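Unit 7: Tournament Structure and Stack Depth

Course handout, Tolholm Card Room evening class

Read this before the session in November. Bring a pencil and the blank blind sheet from Unit 6.

1. Terms used in this unit

Starting stack: the chips each player gets when they sit down.
Level: a fixed period during which the blinds stay the same.
Big blind (BB): the larger of the two forced bets. Stacks in this unit are given in big blinds.
Late registration: the period after the start when new players can still buy in.
Bubble: the stage just before the paid places.

2. Why we count in big blinds

A stack of 5,600 chips tells you very little by itself. At blinds of 100/200 it is 28 big blinds, and you can raise, get called and still fold later in the hand. Two levels on, at 200/400, the same chips are 14 big blinds and most of your decisions are made before the flop. Work out your stack in big blinds at the start of every level and again after any pot you play.

3. Reading a structure sheet

Look at three things in order: the starting stack, the length of the levels and the size of the jumps between them. Players often look only at the first. The Ponov structure in your packet gives out a small stack but the blinds climb slowly. The Skuler structure starts everyone deep and then doubles the blinds at several points, so the average stack is short by the second break.

Check the antes too. A big blind ante costs one player per hand one extra big blind. Over a full circuit of the table you pay it once, whatever the table size, so it hurts more when the table is short-handed.

4. Stack ranges for this course

Over 38 BB: play your normal opening hands. Small pairs and suited connectors can call a raise in position.
Between 20 and 38 BB: open smaller. Call less from the blinds.
Between 10 and 20 BB: reraise all in or fold against most opens.
Under 10 BB: all in or fold when the pot is unopened.

These ranges are for class use. Adjust them when payouts get close, as covered in Unit 9. 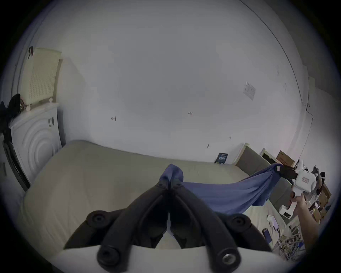 Reading time: 7 minutes

5. The bubble

With a middle stack on the bubble, avoid large pots against anyone who can knock you out. With a big stack, raise more often into the middle stacks. Very short stacks are harder to push around, so pick those spots with hands you are willing to show down.

6. Exercises

a) Using the Ponov sheet, write your starting stack in big blinds for each of the first six levels. Assume you win and lose nothing.
b) Do the same for Skuler. Mark the level where you first drop under 20 BB.
c) Read the Babalola hand history in your packet. Note the stack in big blinds before each raise and say which range it falls in.

Keep your answers to one page. We go over (c) first, so have it finished before class.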